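Chapter 4
Where the Examples Come From

Most accounts of robot learning begin with the model. They give you a diagram of the network, a loss curve heading down and to the right, and one line somewhere near the back saying that the examples were "collected by human operators." This chapter spends its time on that line.

A word about what an example is. In this book it means one recorded run of a task: the camera views, the joint positions, the state of the grippers, and whatever label was attached afterward. Someone decided what the task was. Someone decided where it started and when it was over. Someone also decided that certain runs were too ugly to keep, and those decisions are hardly ever written down.

The Meltivach set, which we use through Chapter 7, is a fair case. Its cover sheet gives 2,232 runs of household sorting. The training file holds 2,000. I have asked in writing what became of the other 232 and got back the phrase "standard cleaning." That may be fine. It may also mean that every dropped object was thrown out, in which case a system trained on the set has never seen a drop and can't be expected to know what to do after one.
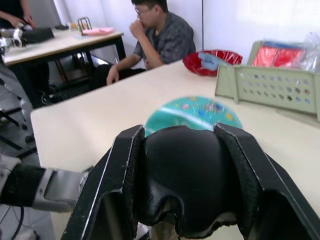 Variety is the claim I trust least. A project will say its examples cover "diverse objects in natural settings," and the reader pictures a few hundred kitchens. Look at what a wrist camera records and ask how much of it would change from run to run. The round teal thing in the grip, with its small bright printed shapes, is easy to swap for something else. The cream-white table, the pale green baskets, the red bowl and the white curtain are the sort of thing that stays put for weeks unless somebody is told to move it. So 400 runs with different objects can still be 400 runs in one room. A learning system has no way of knowing that the curtain doesn't matter. If the curtain is always there when a grasp goes well, the curtain is part of the grasp as far as the numbers are concerned.

People get into the record too. A man sitting across the table is as much a part of the input as the bowl in front of him — and he will not sit the same way twice. Some teams mask people out. The Jarkell group leaves them in and calls it realism. I have not seen either side run the comparison that would settle the matter, and until one of them does, both are guessing.

Then there is blur. A fast wrist smears whatever it is holding, and the usual advice is to slow the operator down. Slow runs look better on a screen. They also teach slow motion, and a buyer who watched the demonstration at full speed may wonder later where the speed went.

4.1 Counting runs

The Irkar guidelines treat the number of runs as the size of a set. We will use 3 counts instead: runs, sessions, and rooms. Before reading on, take any published set you know and try to fill in the second and third from its own documents.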